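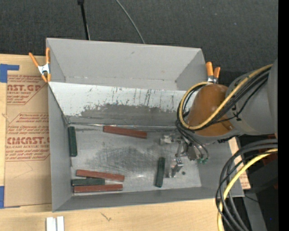 Looking After Old Game Cartridges and Controllers

If you've just hauled your childhood games down from the attic, welcome! Mine spent a good many years up there, and most of them play fine again after a quiet evening at the kitchen table with a cloth and a cup of tea (kept well away from the games, please).

Start with the cartridge contacts. Dip a cotton swab in rubbing alcohol, squeeze it out a little, and rub gently from side to side. Turn the swab over when it goes gray, and use a fresh one for the next game. Give everything 8 minutes to dry – I set the oven timer, or I get impatient. And please don't blow into them, however well it seemed to work when we were ten.

Sticky buttons

Try a barely damp toothpick around the rim of each button first. If that doesn't help, unplug the controller, open it up and wash only the plastic buttons and shell in warm soapy water. My friend Luana keeps the screws in an egg carton, in the order they came out, and I've copied her ever since.

Storing them

Stand cartridges upright, labels facing out, somewhere dry and out of the sun. Coil the cables loosely and fasten them with a soft tie.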